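Split cane workshop in Jostton to reopen in March

The rod-making workshop at Jostton will open again in March after a winter spent replacing its roof and most of its benches. Work on the building began last autumn, when rain got into the store at the back and spoiled part of the bamboo kept there.

The workshop lost 128 culms to mould. Another 354 were moved to a dry barn at Flirnar and have been checked one by one for splits and staining. Those that passed will go back on the racks before the first class.

Courses will run much as before, with 12 places on each. Beginners spend their first two days splitting and straightening strips, then move on to rough planing, binding and heat treating. Glueing up is left to the second week. Anyone who has already made a rod can book bench time by the day and bring their own forms.

The new benches are higher than the old ones and can be set at three levels. Regular users had asked for this for years — the old tops were built for general joinery and were too low for long spells at the planing form.

Egan, the toolmaker that supplied the workshop's first steel forms, has reground all of them over the winter. Two had worn hollow at the tip end and were giving strips that were too thin. The depth gauges have been reset to match.

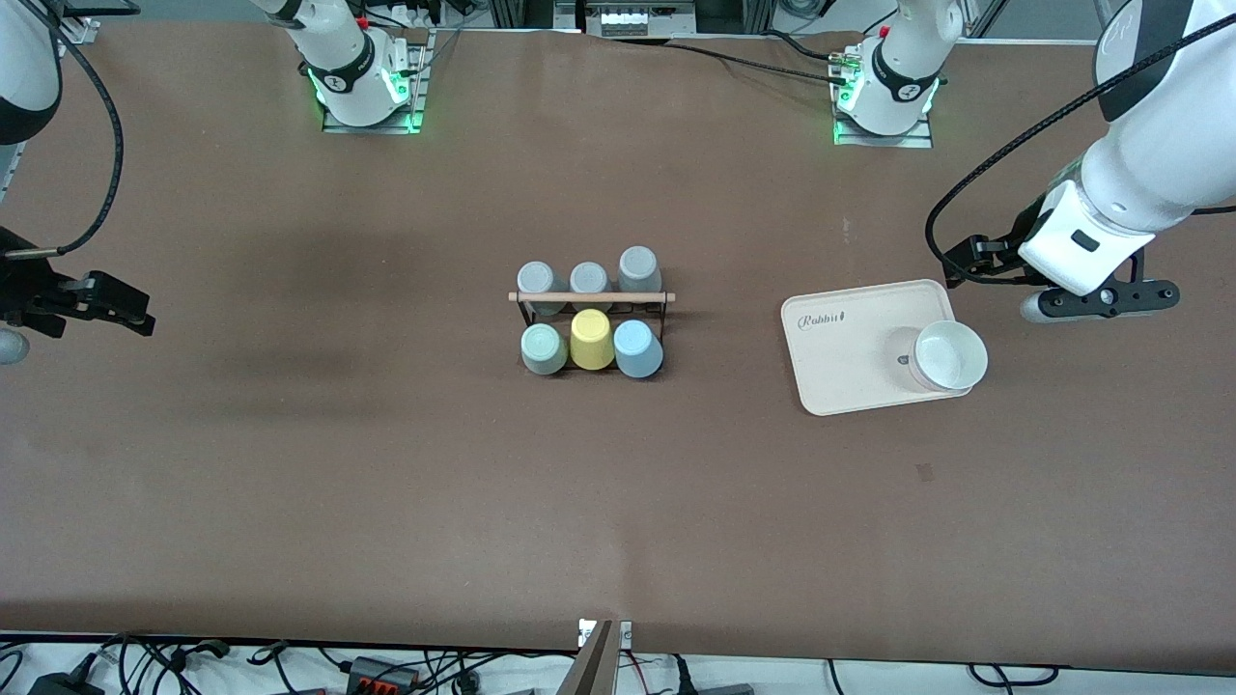
Fees for the two-week course have gone up slightly, and bookings made before the closure will be honoured at the old price. The waiting list is being dealt with in order, and people on it should hear by post or email before the end of January 2025.

A small lending library of tapers and building notes, given by the Evero rod makers' club, will also be on the shelves when the doors open. It holds 1,081 sheets, most of them handwritten, and visitors may copy them but not take them away.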